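Tue 30 January

Finally got to the container comparison today and I'm really pleased with how it's going! Cleared the beige table, laid out the small stuff only. The Stukmont boxes are so much nicer to work with than the old Ollo ones, and light comes through the walls beautifully.
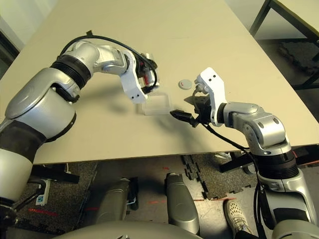

Frosted box, with the little round disc to its right.

Want to try the same box with a lid next, plus the 30 mm one from Plomport (they still have 3 left, hooray). Shadows on the tabletop are strong at this hour, so maybe shift the lamp before the next round. Label stock is low, order more from Kravets.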